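Welton, September 19, 2022. Fjeld has released Ponasel, a water-based sealant for worktop joints in kitchens and canteens. It is supplied in 600 ml packs and cures in 6 hours.

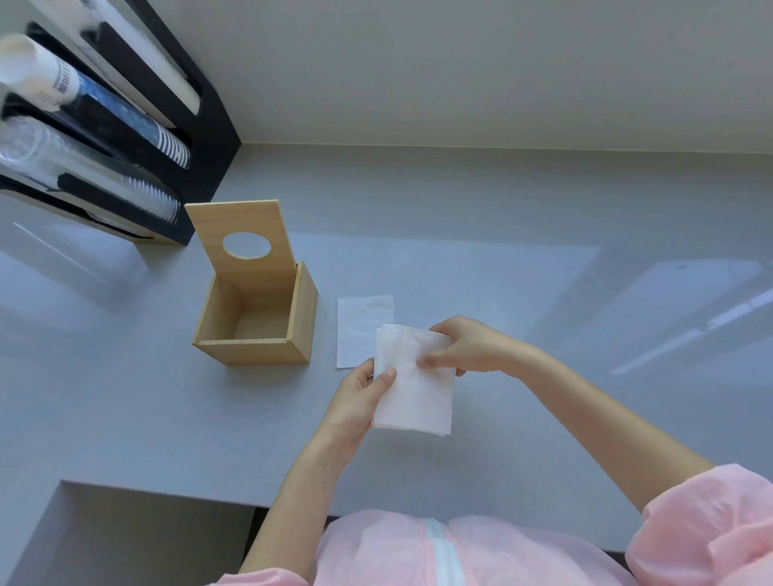

Can it be used where food is served?
Once fully cured, it is suitable for surfaces next to food.

The product replaces Fito, which will be withdrawn in November. Existing stock may still be used.

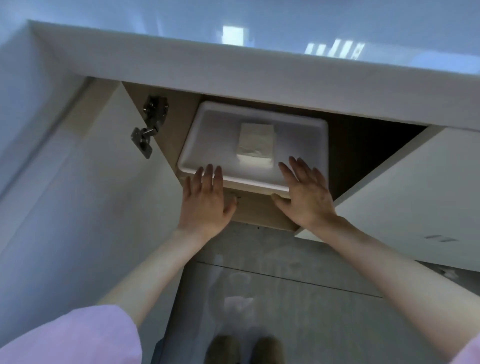 White worktop with open cabinet below.

Trade orders are accepted from Welton.

Comments

Does it come in grey? We have 508 metres to do.

Used Fito for years. Hope this one sands as well.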